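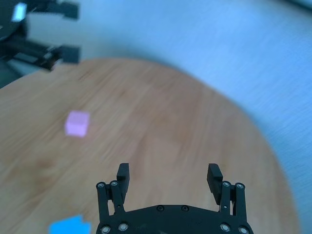

We use cookies to remember your settings and to count visits. By staying on this page you accept them. Manage choices

House rules for the two-arm tables, second edition

The Trirthorpe lab has been running two-arm tables long enough that everyone had their own way of doing things. That was fine with four people. It stopped being fine this spring, when the Jenthorpe group started working from our recordings and sent back a list of 191 runs they could not sort. Most of the trouble was in the notes and not in the robot work. Atif Kazmi and Renu Tyagi went through the list and wrote up what should change. The new rules start in August and cover every table where two arms share one work area.

Before power goes to the arms

Look at the table first. Chairs, bags and coats stay out of reach of both arms. A chair may stand near the wall as long as no part of it can be touched by an arm at full stretch. Check that the cables at each wrist hang free and have enough slack for a full turn. Open both grippers all the way and look at the finger pads. If a pad is worn or a bolt has backed out, log it and use another table.

The operator says "power" out loud and waits for an answer. If you are working alone, you don't run both arms. There are no exceptions to this one, and Brock Lemieux asked that it be printed in bold on the wall copy.

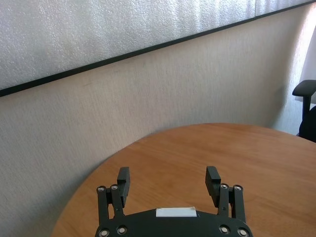

Laying out the blocks

Foam cubes remain the standard object for training new operators. They are light, and a bad grip does no harm. Leave room between the cubes for an open gripper to come down without brushing its neighbor. Keep them off the rim. On the round tables this takes more care than on the old square ones, and the layout card now has a circle on it in place of a square.

Write down the layout before the first move, by color and by side. Left and right always mean the robot's left and right. Half of the unsorted runs came down to this.
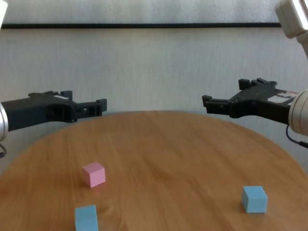

Two blue cubes and one pink, with both grippers clear of the blocks.

Who moves first

One arm works low at a time. The other stays up and open until the first has let go and lifted. Operators who have done 1000 logged runs may ask Simin Golestani to sign them off for moving both arms low together, and the sign-off is for one table type only. It does not carry over if you switch.

Come down slowly and stop before closing. Check that the fingers are on either side of the cube and that nothing is pressing into the wood. If the approach is bad, back out the way you came in and try again from the top. Don't drag the cube into place with the side of a finger. 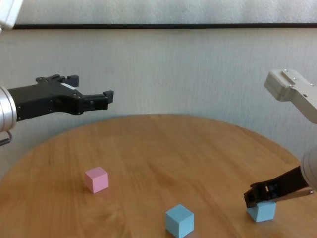 A second try counts as part of the same run. Please don't delete the first one. Jenthorpe would like to keep the misses, and a run with a miss in it is still a good run if the notes say so. Mark it M and move on.

Stop at once if a cable catches, if someone steps inside the tape, or if the two arms come closer than 16 centimeters at any point. After a stop, both arms go back to the start position before anyone reaches in to move a block.

Checks and upkeep

Pivot bolts on the grippers get checked every 3000 cycles. Pankaj Uniyal keeps the counter sheet and will put a red tag on any gripper that is overdue. A red tag comes off when Pankaj takes it off.

Comments on the rules can go to Renu until the end of the month. One open question is whether the same rules should apply to the Husel table, where the arms are mounted higher. For now, treat it the same as the others.

Recent items
Bhatia room: new booking hours
What to write in the notes field
Replacement finger pads are in
Minutes of the Jenthorpe call
Sign-off list for two-arm operators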